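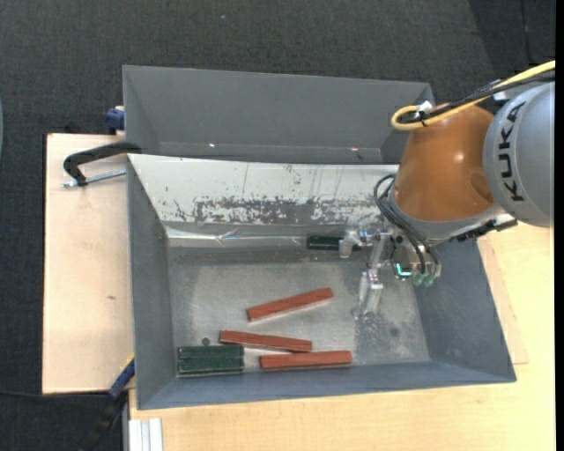 Rote und grüne Klötze in der grauen Metallwanne, dahinter die zweite Wanne

Häufige Fragen zum Aufbewahren von Bauklötzen in Metallwannen

Stand: 24. März 2020

Sind Metallwannen wirklich besser als Kunststoffkisten?
Das behaupten vor allem die Leute, die Metallwannen verkaufen. Sie brechen nicht, das stimmt. Dafür sind sie schwer, laut und im Winter kalt an den Fingern. Wer im Mietshaus wohnt und Kinder hat, sollte das Geräusch einmal gehört haben, bevor er bestellt.

Im Prospekt steht »kratzfest«. Kann man sich darauf verlassen?
Nein. Man sehe sich den Boden der vorderen Wanne oben an: Schrammen, wolkige Scheuerstellen, feine Kratzer. Für die Klötze ist das egal. Wer eine makellose Oberfläche erwartet, wird sich ärgern.

Lohnt sich eine helle Platte an der Innenwand?
Wir sind nicht überzeugt. Die Platte an der Rückwand zeigt senkrechte Kratzer und unten eine breite, abblätternde Stelle. Schöner als blankes Blech ist das auf Dauer kaum.

Hilft Klebeband an der Unterkante?
Eine Zeit lang vielleicht. Folie und Band werfen in der Ecke gern Falten, und in den Falten sammelt sich Staub. Wir würden es weglassen oder regelmäßig erneuern.

Muss ich nach Farben sortieren?
Müssen sicher nicht. Gianni Santoro, der bei uns die Anfragen beantwortet, hält das Farbsortieren für eine Beschäftigung von Erwachsenen. Zwei Wannen hintereinander laden natürlich dazu ein, Rot vorn und Grün hinten einzuräumen. Nach einem Nachmittag Spielen liegt erfahrungsgemäß wieder alles beisammen.

Wie groß sollte eine Wanne sein?
Die Cindenora ist 51 Zentimeter lang und 14 Zentimeter tief. Das reicht für längliche Klötze, wenn man sie flach legt. Die größere Mastel fasst laut Hersteller 162 Klötze. Nachgeprüft haben wir das nicht, und solche Angaben gehen meist von sauber gestapelten Steinen aus.

Bringen schräge Wände etwas?
Man kommt besser mit der Hand hinein. Ein Teil der Stellfläche geht dafür verloren, denn unten ist die Wanne enger als oben. Im schmalen Regal merkt man das sofort.

Womit reinigt man den Boden?
Feuchtes Tuch, danach trockenreiben. Das Pflegemittel von Votiteo haben wir im Mai letzten Jahres ausprobiert und keinen Unterschied zu Spülwasser bemerkt. Dunkle Flecken gingen mit beidem nicht weg.

Die Kanten meiner Klötze werden hell. Ist das ein Mangel?
In der Regel ist das Abrieb. Reklamieren kann man es, Erfolg hatte damit unseres Wissens noch keiner. Splittert etwas ab, gehört der Klotz aussortiert.

Bekomme ich einzelne Klötze nach?
Ja, unter der Bestellnummer 736. Der Farbton kann abweichen, vor allem beim dunklen Grün.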